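Flullent Community Help > Grippers and end effectors

Fault 257 on left arm when picking tape rolls, second arm keeps moving

cellbench
Posted 18 March 2022

Two-arm cell, both arms on one Garkholm controller, Trullell two-finger grippers on both. The task is a sorting routine: pick rolls of clear tape off the tabletop and stand them in a yellow plastic basket. Either arm can pick, and both place into the same basket.

The left arm stops with fault 257, "grip position out of window". It happens on the close command, before the lift. The roll is still between the fingers at that point. If I clear the fault and repeat the pick by hand from the pendant, it goes through maybe half the time.

Settings at present:

Close speed 100 mm/s
Grip window plus or minus 8 mm around the taught width
Hold check on, at end of close
Force setting at the factory default
Shared zone over the basket: enabled, one arm at a time

What I have done so far: rehomed the gripper, swapped the finger pads, retaught the width on a single roll. The gripper passes its self-test with nothing between the fingers. The fault started in February after we went from one roll at a time to leaving several rolls on the table. Before that the cell had done 2000 picks without this code.

The part that bothers me more is the second arm. When the left arm faults, the right arm does not stop. It finishes its move, and on one occasion it came into the basket while the left arm was stopped over the rim. The fingers touched. No damage that I can find, but I had assumed a fault on one arm would hold both.

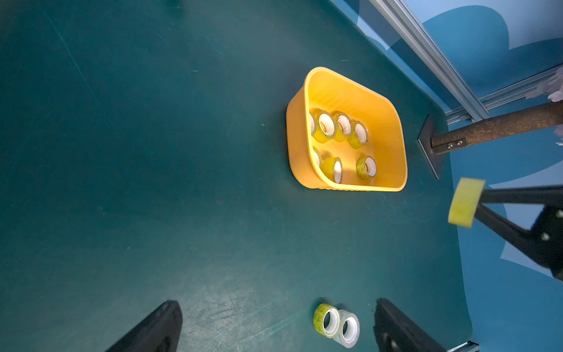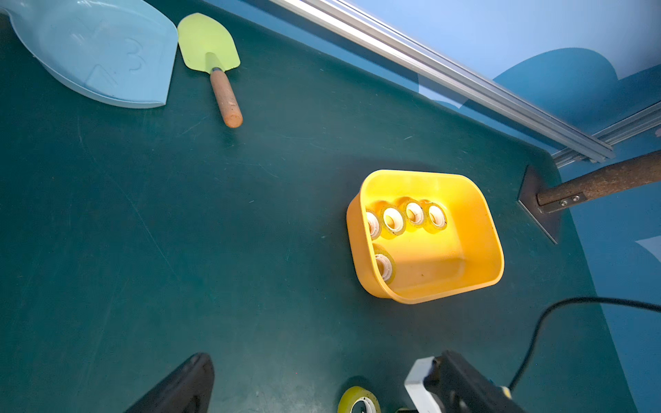

The pick routine takes the roll nearest the taught point and does not look at what is next to it. Finger orientation is fixed. I can change that, but the program is old and I would like to know whether the window is the real problem before I open it up. Widening the window makes the fault go away on a test program, but then I do not trust the hold check.

Also, is there a setting that links the two arms on fault, or does it have to be wired?

torque_log

Do not widen the window. The code is doing its job.

Fault 257 compares the final finger position with the taught width. You taught it on a single roll. If two rolls lie side by side or overlap, the fingers can close on the edge of the second one and stop outside the window. With the second roll a little farther off, they stop inside it and you get no fault. That would account for your half the time on a manual retry, as the first close probably shifts the rolls.

To check it, turn on the finger position log and run two sets. First set, one roll alone. Second set, two rolls touching. If the stop position is steady in the first set and scattered in the second, the gripper is fine and the pick selection needs work.

Things to change, in this order:

1. Reject any pick where another roll is within a finger thickness of the closing path. Skip it and come back after the others are gone.
2. If every candidate is rejected, push the rolls apart with the fingers closed, at low speed, then look again.
3. Drop the close speed for the last part of the travel. A hard close can tip a roll that is lying flat.
4. Reteach the width after a pad change with the pads settled. You changed pads, so repeat this even if you did it the same day.

On the second arm, see the fault group page in the controller setup. Each arm is in its own group by default. Put both in one group and a fault in either gives a controlled stop in both. Test it with the basket removed and both arms at reduced speed.

pallet_nine

same code here on a Ma bench cell, ours was the gripper cable. Check the connector at the wrist, wiggle it and watch the position value. If it jumps replace the cable

drygear

The above is worth five minutes, but a bad cable would normally show up in the empty self-test as well, at least with the wrist turned through its full range. Run the self-test in three or four wrist positions before you order anything.

I want to add to the fault group answer. Grouping the arms is a process function. It is not a safety function, and it should not be counted as one in your risk assessment. If people reach into the cell to clear rolls, the stop they depend on has to be the safety input, and it has to act on both arms. Check that with the actual button or gate, one arm moving at a time, then both.

Your shared zone also needs a look. On the older Garkholm software the zone is released when the arm that owns it goes into fault. The other arm then sees it as free and enters, which matches what you saw over the basket. There is an option called "retain zone on fault". Turn it on. You then have to release the zone by hand during recovery, so add that step to the sheet at the cell, before the line about clearing the code.

Inspect the fingers of both grippers after that contact. Compare the closed position against the value from commissioning. A slightly bent finger will also give you 257, and it will look random.

cellbench

Ran the log. Single roll: steady. Two rolls touching: all over the place, mostly outside the window. Self-test passes in four wrist positions, so I am leaving the cable alone.

Zone option was off. It is on now, and both arms are in one group. Gate stop acts on both arms, tested separately. Closed position on the right gripper matches commissioning, left one still to be measured. Pick rejection goes in next.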